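Skitetti user group, minutes of the October meeting

Present: Geeta Chauhan (chair), Bjarke Bisgaard (notes), members from Disolthorpe and Desdale. Goel sent apologies.

1. Welcome email series
Geeta reported on the test at Disolthorpe. The new series of 4 emails was sent to 618 new subscribers. Opinions differed on the delay between the second and the third email. Desdale prefers a longer one. It was agreed to keep the present delay until the next meeting. 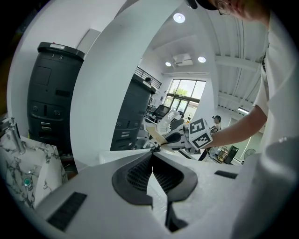

2. Inactive addresses
Bjarke proposed to stop mailing to addresses with no click in the last 60 days. Geeta found this too strict for seasonal buyers. Desdale will try it first on a list of 300 addresses and bring the numbers.

3. Preference page
The text on the unsubscribe button is still not the same in all templates. Goel to be asked who can correct it.

4. Any other business
Members are asked to send their subject line tests to Bjarke before the next meeting.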